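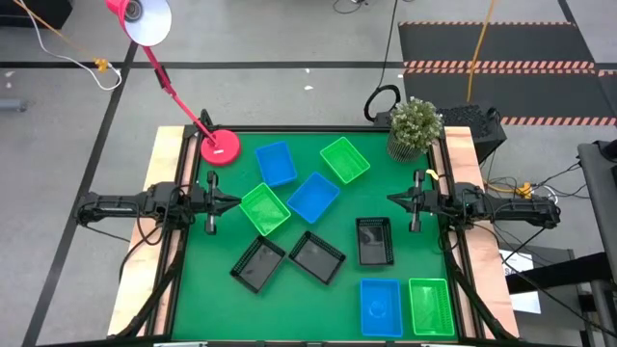
Minutes of the storage and containers meeting, Nakwood stores
June
Minutes taken by Ona Stankevičius
3 min read

Search minutes and papers Go

Present: Mārtiņš Ramanauskas (chair), Latrice Gallagher, Estela Troncoso, Ona Stankevičius. Apologies: Uldis Kalniņš.

1. Previous minutes. Agreed with one correction: the shelf depth in item 4 should read 400 mm.

2. Colour allocation. LG proposed that blue be kept for incoming small parts, green for items awaiting a check, and black for returns. ET asked whether black could be split between returns and scrap. MR preferred a label on the short end to a fourth colour. Agreed as proposed, with labels. Action: LG to issue the label sheet.

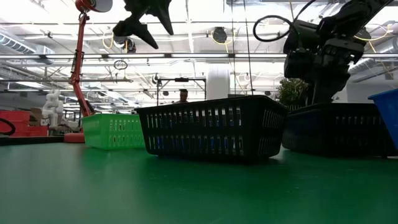
3. Quantities. The Colcombe order stands at 261 containers, of which 37 are still to be delivered. ET has written to the supplier and has had no date in reply. MR asked that no shelf be relabelled until the balance arrives. Action: ET to chase by telephone.

4. Shelving. Bay 2 will be cleared first. UK had sent a note asking for the lower shelf to be left free for Takagi cartons. Agreed for a trial period, length to be set by UK.

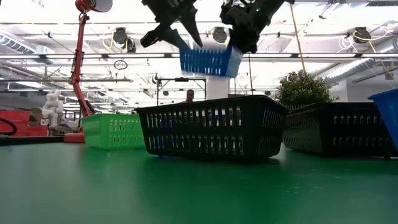
5. Slotted and solid sides. The meeting considered whether small fixings may be stored without a liner. LG reported washers found under the racking in Bay 3. The black baskets have two rows of narrow slots along the long wall, and anything thinner than the slot can work its way out. MR noted that liners hide the contents and make checking slower. Agreed: liners for washers and pins only. Action: LG to obtain 200 card liners.

6. Stacking. Tapered baskets are to be nested when empty and kept to one colour per stack. Full baskets are not to be stacked. ET dissented on the second point and asked for this to be recorded.

7. Any other business. The Allent catalogue has been moved to the front office.

Next meeting: July, 10.15, same room. UK to chair.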